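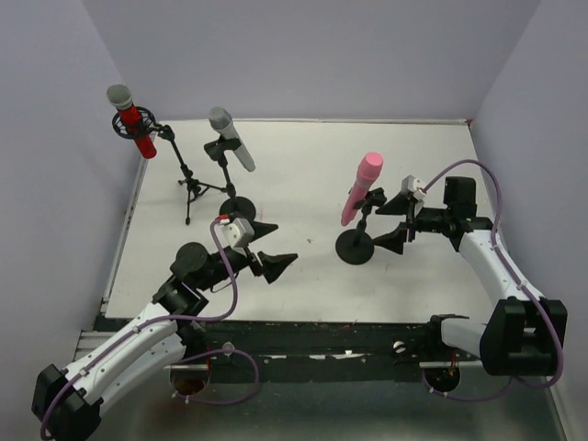 Posted by: bench 2 notebook
Filed under: Purkitz cell / bimanual / microphones
September, entry started 4:20 pm

Rerunning the microphone task because I don't believe the number we have been passing around. The Urquhart policy was reported at 57 percent on "take the microphone out of its holder and hand it to the other arm," and that figure has already made it into two slide decks. I went back through the logs before lunch. My trouble with it is what got counted and who picked the starting layouts.

Three mics out, on three different holders. Red one in the shock mount on the tripod, back left near the wall. Light grey one in a clip on the short stand. Pink one in a clip on the round-base stand, right arm's side. The original runs used much the same set, but the layouts were placed by hand by whoever was also watching the policy. I know how that goes. You learn which angle it likes and your hand drifts there.

So for this round the layouts come off a printed list, drawn in advance, 20 of them. Whoever sets the table doesn't know which checkpoint is loaded. Slow and annoying, but I would like one result this fall that I don't have to defend with a shrug.

What I found in the old logs:

- 139 trials total. The summary doesn't say how many were the pink mic. From the start frames, well over half.
- Several trials marked success end with the mic out of the clip and the stand on its side. Our written criterion says nothing about the stand. It should.
- Restarts. If the gripper missed the first approach and the operator hit reset inside a few seconds, the trial was dropped as a "setup fault." Maybe some of them were. All of them being misses makes me doubt it.
- No trial with the red mic is scored as a handover. There are partial scores for "contact." I don't know what contact is worth.

The claim in the draft is that the policy has learned something general about holders, and that training on the Vidstead data first is what gave it that. I don't see how this test could tell us. A clip opens one way. If you pull up and along the body you will get a mic out of a clip without knowing anything about clips. The shock mount is a different problem and it is the one place where "general" would have to show itself. If the red one stays at zero I want the sentence taken out.

Baseline: I'm adding the dumb one. Scripted approach to a hand-marked grasp point, close, lift along the mic axis, move to the handover pose. No learning in it at all. It was never run because everyone was sure it would be bad. Could be. Then it costs us an afternoon. If it lands within a few points of the policy on the two clips, we have a much smaller paper.

Also want the ablation without Vidstead pretraining run on the same list. The one in the draft was run on different layouts, so the gap between the two bars in that plot tells me nothing.

Scoring for this round, agreed at the whiteboard:

Success = mic leaves holder, stand still upright, mic held by the second gripper for a full two seconds.
Anything else = fail, with a one-line note.
No operator resets once the arms have started moving. A miss is a miss.
Video kept for every trial, including the dull ones.

Cell notes. Left cable still hangs in a big loop over the front edge. I'd like it tied back before the long run, but then it won't match the old setup, so leaving it alone for now and writing it down. Surface has grey smudges toward the front. Not cleaning until the round is over, same reason. Grippers open at start for every layout.

Atora logger: check that it writes the start pose even if the trial gets aborted. It didn't for at least some of the old ones and I can't tell how many.

5:05 pm. List is printed and taped inside the cabinet door. Checkpoints renamed to letters, key is in a sealed envelope in my drawer. Please don't open it to "just check." Order is policy, scripted, ablation, shuffled per layout, red mic included every time even if it's boring to watch.

Open: do we score a drop after a good handover? I say fail if it's inside the two seconds, otherwise ignore. Write under this line if you disagree.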